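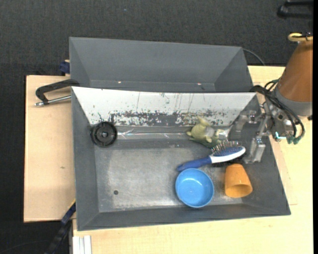 3.2 Collecting demonstrations by remote control

Print | E-mail this article
Home > Papers > Manipulation > Full text
12 January 2021 — by the Indberg Manipulation Group

Figure 2. Work area for the mixed-object task, with two gray bins and the arm at the right of the front bin. The objects in the front bin include a hairbrush, a blue bowl, an orange cup and a small green plush toy.

All demonstrations were recorded by remote control with the Jillow interface. The operator moves a hand-held controller, and changes in its pose are sent to the arm as changes in the pose of the gripper. A trigger sets the opening of the fingers. We also tried guiding the arm by hand, as in our earlier Evetti study, but the operator's hands often blocked the view of the fixed camera, and those recordings were left out.

Each demonstration covers a single pick and place from one bin to the other. The operator chooses the object freely and presses a pedal to mark the start and end of the motion. Objects are not put back in set positions between trials — the layout left by one trial is the starting layout of the next. Six operators took part, and each completed a practice session before recording.

We collected 1703 demonstrations in December. Of these, 799 were made with the Haddadin force limit turned on, which slows the arm when contact at the wrist exceeds a set level. Trials in which the operator released the pedal early were kept in the raw data but were not used for training. Camera images and joint positions were stored with a shared clock, and pauses at the start of a trial were trimmed before the data were passed to the learning step described in Section 3.3.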